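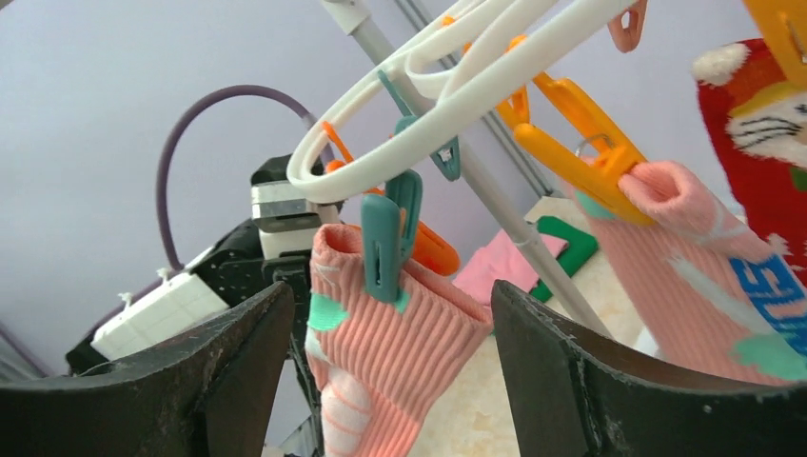

Slide 1. Wrist camera, lower foreground: the fingertips. Worn edges, light dust.

Speaker notes, Danuta Duda, Skadanholm site review, 2023-03-11

Topic is upkeep of the Clano laundry cell. Two arms on one rail, clip hanger, stand, basket. Skip the project history, they had it from Marciniak in February.

Start with the fingers. They scuff on every part of the job and the pads glaze. We wipe them at each shift change and measure the tip gap closed. Over 2 mm, swap the pair. Expect some 200 hours from a set. Never swap a single finger.

Then the stand. The rail on the floor of the cell is the reference for the hanger position. If it creeps, every pick is off by the same amount.

Procedure, read out as written:

1. Arms to park, drives off, tag on the switch.
2. Check the seat of the metal pole in its round white base. No play allowed.
3. Check the white rail against the wall panel at both ends. Jog the wrist in with fingers open for a close view.
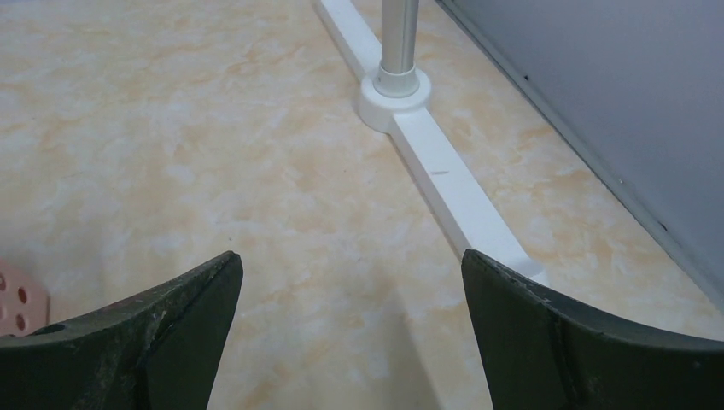 4. Power up, run the hanger approach at 30 percent speed, 4 passes. Log the offset each time.

Cables next. Purple runs on both arms. Ask who has seen a chafed jacket at the elbow, wait for hands. Slack must clear the elbow through full travel.

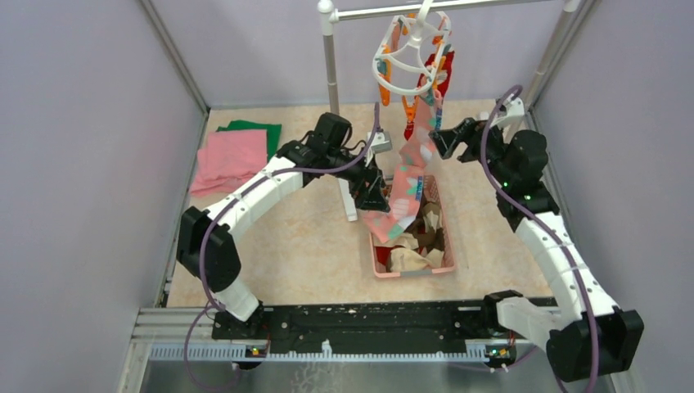
Slide 3. Full cell, fixed camera. Rail in front, stand and basket between the arms.

Point out the cable on each arm. Spares come from Drevthorpe, order in pairs. Take questions on the gap limit before moving to the log sheets.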